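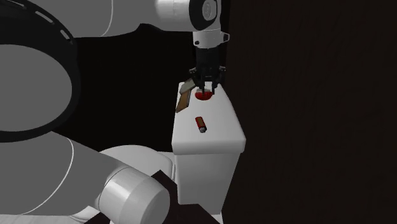
Declan Doolan
The Pondberg mayor can't be removed by the council alone. Six members can ask for a recall vote, but it still goes to the voters.

Cameron Goodwin
So how many signatures does a recall need without the council?

Declan Doolan
3,098 - check with the town clerk.
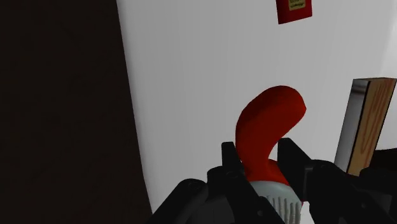 Red and gray item on a pale surface

Botholm Reader
Too many. Aebischer won by 132.

Search this site
Related
Skekham mayor steps down
Who runs the recount?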